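3. Layout of the work surface

The sorting station was set up on one table in the Brorkevmont workshop. The table was covered with black cloth so that light items would stand out and small parts would not roll. Household goods and packing supplies shared the surface during the first stage. The cloth was pulled flat at the start of each session, but it wrinkled again near the front edge, where most of the handling took place.

A dish rack was chosen to represent kitchen goods. Supplies such as duct tape were assigned to a cardboard tray. The written layout, adapted from the Trerkisen storage guide, calls for a clear strip between the two areas.

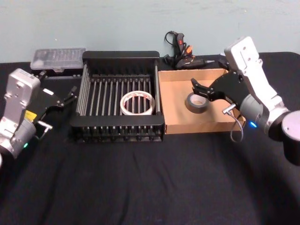 Economou objected to the tray at the midterm review, arguing that cardboard softens with use and that a roll of tape should stand on its edge so the free end can be found quickly. Grusto asked for the tray to be kept, as it costs little and can be replaced between sessions.

Both points were recorded. The tray was kept for the second stage, and the tape was stored flat. A total of 28 sorting sessions were logged, 18 of them with the revised layout. Each session lasted up to 2 hours.

3.1 Open items

The cloth has no fixed attachment to the table. Clips were ordered in August but did not fit the table edge. Marking the rack position with thread was proposed and has not been tested. Placement records are listed in Appendix B, 797 entries in all.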